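Sorting Cell 2 at Hagedorn: What Changed for the Packing Staff

Student project report, February 2025
Author: Teresa Ní Mhurchú

1. Background

Hagedorn packs exercise and physiotherapy supplies at its site in Fuvthorpe. Resistance bands come back from clinics in mixed sacks and have to be put into baskets before they are checked and packed again. Until October this was done by hand at two tables. Then the company put a robot arm on one of them, running software called Pallel. I spent my placement there and looked at how the work of the staff had changed.

2. Method

I watched both tables on early and late shifts and talked to 17 employees, most of them packers. I also read the shift log, where the arm's stops are written down. The log had 266 entries for the period I was given. I did not measure the quality of the packed goods.

3. Results

Before the arm came, a packer was expected to sort 400 bands per shift. At the table with the arm the target for the person is now 210, and the rest of the shift goes to checking for tears, refilling the table and dealing with stops. Most people I talked to said their wrists hurt less. Several said the day felt longer, as they were waiting on the machine and could not set their own pace.

Stops were the main complaint. The most common entry in the log is "double pick", where two bands come up together. The next is "lost grip". Bands that are twisted or lie flat against the table cause more trouble than ones that stand up a little.
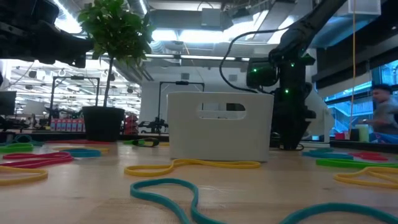

Packers have learned to spread the bands out before they start the arm, so that few of them overlap. This step is not in the written instructions from Husine, the supplier, and new staff pick it up from whoever is on shift with them. It takes time that the target does not allow for.

Pay has not changed. Two packers were trained to restart the arm and are called over whenever it stops, also during their breaks. Both wanted this written into their job description.

4. Suggestions

Spreading the bands should be added to the instructions and to the target. More people on each shift should be trained to restart the arm. I would also like the log to record how long each stop lasts, which it does not do at present.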